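How to remove old glue from clear acrylic without making it cloudy?

Itziar Herrero
Member, 40 posts

Hello to all. I am repairing a small display cabinet from the shop of my aunt. The front is one acrylic sheet, 700 mm high and 2 mm thick. On one side a price label was glued for many years. I took the paper off with warm water, but the glue stays and now it catches all the dust. A neighbor gave me acetone. I did not use it yet, I prefer to ask before. Is it safe? And can I use the green side of a kitchen sponge?

Comow
Member, 216 posts

Please do not use the acetone. It attacks acrylic and the surface becomes white, and you can't bring it back with a cloth. Also no window cleaner with ammonia, and no green sponge.

I do it with cooking oil. Put a few drops on the glue, wait until it is soft, and push it away with your finger or with an old plastic card. After that wash with lukewarm water and a little dish soap. Dry it with a microfiber cloth, without pressing much. For the last thin layer I use isopropyl alcohol, but first I try it in a corner which stays hidden in the cabinet. 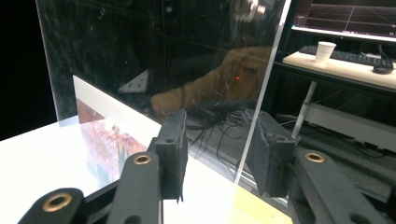

Clear acrylic sheet standing upright on a white table.

I work with the sheet standing when I look for remains of glue, and I move my lamp to the side. When the sheet lies flat I miss half of them. For the rubbing it should lie on a clean towel, a thin sheet bends easily.

Witideo
Guest

acetone is ok on glass, are you sure it is acrylic? knock on it with a fingernail. otherwise buy a new sheet, they are cheap

Itziar Herrero

Thank you, Comow. It is acrylic, I am sure, the edge was cut with a saw. The oil worked in the evening, only one small spot near the hinge needed the alcohol. There are still some fine scratches from before, I will open another topic for these.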